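Slides, Small Racks and Shoes by the Door: Your Questions

Hi and welcome! I get a lot of mail about shoe storage (more than about closets and pantries put together), and most of it is about summer slides. They pile up, they wander off, they end up under the couch. I've put my usual replies on one page so you don't have to wait for me to get to my inbox. 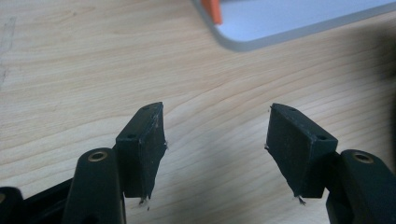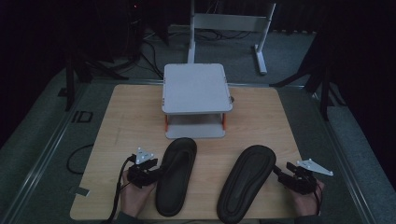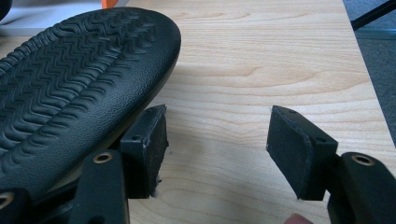 Do slides really need a rack? Can't they just live on the floor?

Sure they can, if you have one pair and a wide hallway. I had five people staying with me one August and the floor by my back door turned into a swamp of rubber. A small rack gets at least half of it up off the floor, and sweeping goes a lot faster.

Is a two-tier stand big enough?

For one person's everyday shoes, yes. I keep the pair I wear most on the top shelf and whatever I garden in on the bottom. If you're storing for a family you'll want one small stand each or one long bench, and I'd go with the bench. Measure your longest pair first! A men's 12 hangs off the front of a lot of little shelves, and then somebody kicks it.

Toes in or toes out?

Toes in, toward the back. You grab slides by the heel end, so that's the end I want facing me. My mother did it the other way her whole life and we never agreed. Whichever you choose, keep the two shoes side by side and pointing the same direction and the shelf will look tidy even when it isn't.

Can I stack them sole to footbed to save room?

Please don't, unless you've washed the soles. Everything you stepped in ends up right where your bare foot goes. If you're really short on space, put them sole to sole, or stand them on edge like books.

How do I clean the tread?

Zigzag tread holds on to grit like you wouldn't believe. I let mine dry, knock the soles together outside, then go along the grooves with an old toothbrush and dish soap. It takes me up to 20 minutes if I've been in the garden, way less if I haven't. Rinse with lukewarm water and dry them in the shade. I left a pair on a hot deck once and they curled up at the toes and never came back.

What about the footbed?

Same soap, softer cloth. Molded footbeds collect a gray film in the low spots under the heel and the ball of the foot. Baking soda paste is good on that, left on for 8 minutes or so while you do something else.

Which stand do you recommend?

I've used the Idenitz step shelf and the Skimen mini, and I like both. The Skimen wipes down easier, the Idenitz doesn't slide around on tile. I paid 20 dollars for mine at the Reltska outlet and I wouldn't spend 70 on anything this small, whatever the box says about it.

My stand wobbles. Is it broken?

Probably not. Check that every leg is pushed all the way in, then turn the stand a quarter turn and try it again. Old floors are rarely flat. A felt dot under the short corner fixed mine.

When do you put the slides away for the year?

February, which I know makes no sense. I mean to do it in the fall and I never do. They get washed, dried overnight and put in a lidded bin with the beach towels, and then I miss them and have them out again by April.

Can I send you a picture of my entryway?

Yes, please do! Use the contact form and put Miranda Shoe Corner in the subject line so it goes to the right folder. Tell me how wide the spot is and how many pairs you're trying to fit.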